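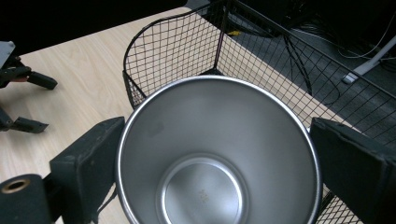

Figure 3. Work at the table under the Cotness rules.

4.2 Pad condition

The Cotness rules ask operators to replace finger pads "when worn," and we doubt that two people would read this the same way. The right pad against the pail rim in Figure 3a looks frayed along its top corner, while the left shows only slight wear. Is that one worn pad, or none? Naseri and Amini graded 29 pads separately and disagreed on 10. 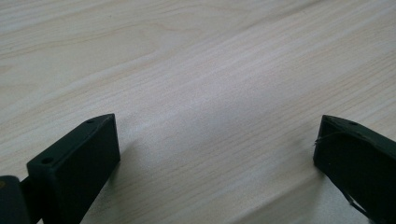

4.3 Checks before a grasp

A rule that every session begin with an open-finger check sounds harmless, but we found no stated pass condition. With the fingers apart over bare wood, as in Figure 3b, a checker can confirm a clear gap and perhaps notice the thin pale line on the right finger, a stray fiber or a scratch. The rule covers neither case. Until it does, we would not treat a signed check sheet as evidence of anything beyond a signature.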